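Wandgate launches cord and string sort-out at Lomau, baskets included

FOR IMMEDIATE RELEASE

LOMAU, October – Wandgate, the household organising service, has opened bookings for its new cord and string sort-out, a four-hour session for people with a drawer, box or bag of tangled cable they've been meaning to deal with. Sessions run out of the workroom at Lomau from 9 a.m. Bring your tangle. Take it home in baskets.

The service follows a trial over winter in which 3,576 cords, strings, leads and bits of wire were untangled, sorted and either kept, passed on or sent for recycling. Wandgate had planned on a much smaller number. The boxes kept coming.

Bookings are open now through the Wandgate front desk or the website. Places are limited to 10 households per session.

What the session covers

Everyone starts at a clear table. The tangle gets tipped out at one end and worked through from the outside in, thick cable first. Staff are on hand to help with the stubborn ones but the idea is that people do their own, at their own pace, and learn a method they can use again at home.

Baskets are supplied. Each household gets a set of plastic ones in different colours so that the sorting can be seen from across the table, and the colours are up to you. Some people do one for the kitchen, one for the shed. Others go by thickness. One family in the trial sorted by who owned it, which took longer than the untangling did.

Perforated baskets were chosen over solid tubs after the first fortnight of the trial. You can see what's in there without lifting everything out, dust falls through, and they rinse out under a tap. They also stack when empty, and the Lomau storeroom is not large. 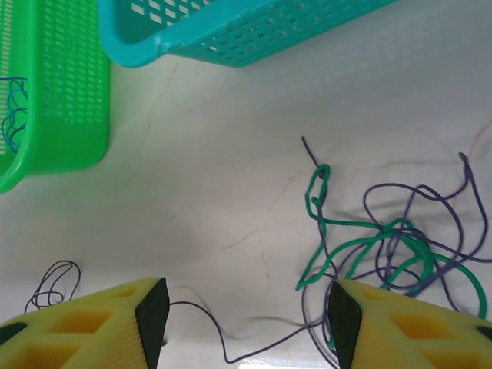 Thick green cable and finer purple string in a loose pile on the sorting surface, with green and turquoise baskets along the top.

The trial turned up a few patterns that have gone straight into the way the sessions are run. Mixed thicknesses are the main culprit. A thin string will work its way into the loops of a heavy cable and stay there, and pulling on either one makes it worse. So the first rule at the table is no pulling. Loosen, open the loops out flat, find an end, then feed it back.

Second rule is colour. If two pieces are different colours, use that. Follow one with your eyes before you touch it. Most people in the trial went for the nearest end and yanked, and most people in the trial had to start again.

Third, small coils get set to one side straight away. Short bits of fine wire left in the pile just find something new to wrap around.

Table surfaces

Wandgate tested a number of table coverings during the trial and settled on pale ones. Dark string dissapears on a dark table and the thin stuff is hard enough to find as it is. Tables are wiped down between households, and lamps are placed low and to the side.

Felt was tried. Felt grabs. It has been put away.

Low-cost, and a few free places

A session costs the same whether you bring one shopping bag or a full tub, up to a limit of two tubs per household. The price covers table time, help, the baskets and a strip of reusable ties. A number of free places are held at each session, no forms, just ask when booking.

Wandgate has also signed a supply agreement with Kuneo, the Lomau plastics wholesaler, for the baskets. Kuneo has delivered an opening order of 3,860 baskets in mixed colours, and these will also be sold singly at the front desk for anyone who doesn't need a session, just somewhere to put things. Cracked or broken ones from the program can be returned to the desk and go back to Kuneo to be ground down.

"We expected people to come for the baskets and put up with the untangling," a Wandgate spokesperson said. "A lot of them came back for the untangling. It's quiet, you've got your hands busy, there's a cup of tea. We had to start a waiting list in the second month and we hadn't made a sheet for one."

The spokesperson said the most common items brought in during the trial were old extension leads, garden twine, craft string and charging cables for things people no longer had. Christmas lights are welcome but need to be booked as a seperate session, as they take up a whole table and often most of a morning.

What happens to the leftovers

Anything a household doesn't want to keep is sorted into two lots at the end. String, twine and cord in decent condition is wound onto card and goes to the Ó Dálaigh craft room, next door to the Lomau workroom, where it's used for weaving, plant hangers and kids' projects. Odd lengths are fine. Very short lengths are also fine, the craft room has asked for more of those.

Electrical cable goes into the e-waste cage for collection. Please don't bring anything with bare or burnt wire showing. Staff will not plug in or test any lead, and nothing electrical is passed on for reuse.

Winding things back up

The last part of each session is coiling. There's no point untangling a cable and dropping it loose in the basket. The method taught is a simple one, an over-hand loop followed by an under-hand loop, so the cable lies flat and doesn't twist up on itself. Takes a few goes. After that the ties go on, one per coil, near the loose end.

Fine string is wound in a figure eight around two fingers or a piece of card. Knots are discouraged as a way of holding a coil together. They get forgotten and then they get tight.

Labels are optional. Wandgate provides paper tags and pencils, and suggests writing what the lead belongs to and not what it looks like. "Black one" was the most common label in the trial and has not helped anyone since.

Take-home sheet

Each household leaves with a one-page sheet. For readers who can't get to Lomau, the main points are these:

Clear a flat, light-coloured surface before tipping anything out.
Have the baskets open and within reach. Not on the floor.
Thick cable and thin string in different baskets, always.
Take out short pieces and small coils first.
Open loops outward. Don't pull.
If it's not moving after ten minutes, leave it and do another one.
Coil, tie, then basket.
Stop when the table is clear, even if there's another bag in the hall.

The sheet will be on the website by the end of the month. A large-print version is available at the desk.

Who it's for

Anyone, really. The trial drew renters packing up to move, people clearing a parent's place, knitters, a model railway club, and a fair few who said they just wanted their kitchen drawer to close. Kids from eight up are welcome with an adult and tend to be better at it. Small hands.

The workroom is on the ground floor with step-free entry from the car park. Tables can be raised or lowered. Chairs with arms are available, let the desk know when booking. The kettle is always on and the biscuits are not guaranteed.

Groups and workplaces

Offices, schools and community halls can book a full table day, with Wandgate bringing the baskets, coverings and lamps to them. Travel is included within the Lomau area. Group bookings need a room with at least two large tables and somewhere to wash hands, and someone on site who can say yes or no to throwing things out. That last one matters. During the trial one office had its cables beautifully sorted by lunchtime and then kept every one of them for want of anyone allowed to decide.

Group dates are filling for the end of the year. Schools get first pick of the remaining mornings.

Session details

Where: Wandgate workroom, Lomau
Start: 9 a.m., doors from 8.45
Length: 4 hours including a break
Numbers: 10 households per session
Bring: your tangle, glasses if you use them for close work, a bag for the trip home
Supplied: baskets, ties, tags, card for winding, tea and coffee
Don't bring: damaged electrical leads, fishing line with hooks on it, wet rope

Bookings can be moved once at no charge with a day's notice. Unclaimed baskets are held at the desk for a month and then go back on the shelf.

About Wandgate

Wandgate runs practical household sessions from its workroom in Lomau, covering linen, paperwork, sheds, pantries and now cords and string. It also operates a small shop selling baskets, jars, hooks and labels. Proceeds from the shop go toward the free places.

Media contact

Wandgate front desk, Lomau. Weekday mornings are best. Interviews can be arranged at the workroom during a session, with the agreement of the households there on the day. Higher-resolution photos on request.

ENDS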